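Progress report to the Gusell small grants desk
Two-arm bench build, Buckley shared workshop
2 Aug 2020

You asked for a plain account of where the money has gone and whether the build is worth a second payment. My view is mixed, and I would sooner set it out now than in October with the rest of the grant spent.

Of the 3581 dollars awarded, 2000 went on the arms and grippers and 1000 on the controller, power supplies and wiring. What remains is being held for spare fingers and a better mount for the wrist cameras. There have been no purchases outside the approved list. The supplier, Prostier, was late with the second arm and sent the wrong cable set, which cost us a good part of the spring.

The application promised a pair of arms that could do light craft-bench chores: clear a block out of the way, set up a sheet of paper, trim it. I wrote part of that text and I think it was too generous.

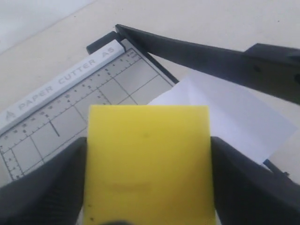

Gripping is the part I worry about least. Soft things forgive a poor approach, and most of our early tests used soft things for that reason. A yellow sponge held upright between two black fingers looks convincing in a report, and I would ask you not to read much into it. The fingers can close a little off center on foam and still hold. They can't do that on a pencil, and we have stopped claiming they can. The paper cutter behind it is the real job, and that is where the hours go now.

Paper has been hard. It bows when one side is pinched, and a bowed sheet doesn't lie along the grid on the board. The planning software that came with the kit treats the sheet as if it were flat and stiff. I was doubtful about that from the start and have seen nothing to change my mind.

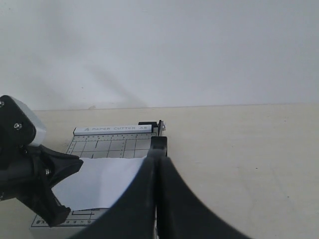

Buckley Shared Workshop — Automation Bench Group

The current plan uses both arms at the cutter. One holds the left edge of the sheet while the other works over on the blade side. On paper this is a sound split of the work. In practice the two grippers have to share a very small patch of table, and an A5 cutter leaves little room for fingers as thick as ours. A bigger cutter would help, but I don't want to solve a design fault by shopping.

We also have an open question about safety. The workshop rule is that hands stay off the table while the arms are powered, and everyone in the group has kept to it. I still want a hardware stop within reach of both chairs before we let members from other benches try it.

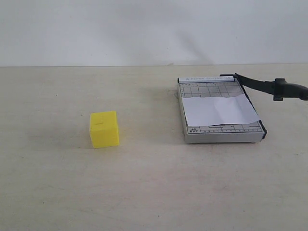
Setup between runs is still done by hand, and this should be counted against us. Someone has to put the block back, straighten the paper and raise the blade arm before the next attempt. The application said the bench would reset itself. It doesn't, and I have taken that line out of the project page.

The Davevano control software has been updated twice under us. Each update moved the camera settings and we had to calibrate again. I would like to freeze the version we have and leave it alone until the grant period ends, even if that means missing features.

Block pickup is what we fall back on when the paper work stalls. It is useful for checking calibration and for training new members — and it is easy to mistake for progress.

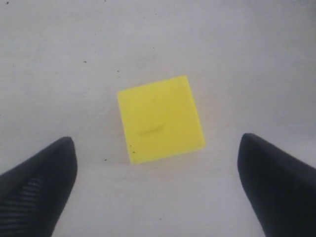 Wrist view with the gripper open and the yellow block between the arms' two work areas? No: block on the bare table, fingers spread.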